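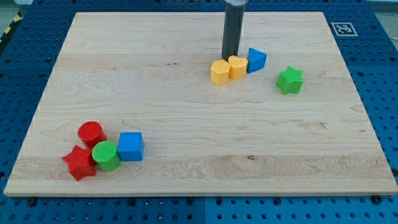 Minimum spacing and reset rules for a block-sorting cell

Posted in Cell Setup and Procedures

Keegan Lapointe
I am writing the working rules for a small bench cell. The arm picks plastic blocks off a wooden board on a perforated bench and places them by color. Before a session the operator lays out the blocks by hand. The draft rules say "scatter the blocks" and no more, so every operator does it differently. One leaves a hand's width between pieces, another pushes them into groups that touch. In the layout I attached, the green cylinder is up against both the red star and the blue cube, and the gripper is down right behind the yellow heart.

Two things I need to settle. Should the rules forbid touching blocks, or is contact a valid start condition? And what should the rules say about reaching in to fix a layout once the arm is powered? Our speed limit in manual mode is set, but the draft is silent on hands over the board.

grudham_cells
Contact is a valid start condition if you declare it. What you can't do is mix both kinds in one log and compare the success rates afterward. We use two layout classes. In class A every block has clear space on all sides at least equal to the open width of one finger. In class B at least one pair touches. The class goes in the log before the first pick. If a block gets nudged into contact during a class A run, the run stays class A and the operator adds a note. Do not re-lay the board halfway through.

For shapes like stars and hearts, also write down how orientation is chosen. People tend to turn the points the way they find easiest to grasp, and after 176 runs you have a data set with one star angle in it.

On hands: the arm goes to its park position, then to protective stop, then the operator reaches in. Park must be clear of the board — a gripper hovering just over the surface is a pause, and our rules treat a pause as motion. Low speed in manual mode does not change this. The person reaching in is the one who resets the stop, from outside the bench edge.

Your risk assessment decides whether a protective stop is enough for that task. Rules copied from someone else's cell, including mine, don't replace it.

morkside7
We just hit pause and move the block. Never had a problem in 1000 cycles or so. Keep your sleeves rolled up.

t_schwaiger
Don't write the pause method into a procedure. A paused program can resume from the pendant or from an upstream signal, depending on how the controller is configured, and a cycle count is no evidence about a fault that hasn't occurred yet.

Additions to the list above. If you have a fiducial marker on the bench, put it in the start check: marker flat, clean, nothing on top of it. Check that the board has not shifted against the bench. We draw a pencil line at two corners of ours and reject the setup if the board is off the line. Re-verify after anyone has leaned on it.

Also put a revision number on the rules sheet and log it with each run. Ours is at revision 10, and the early logs can't be matched to any of them.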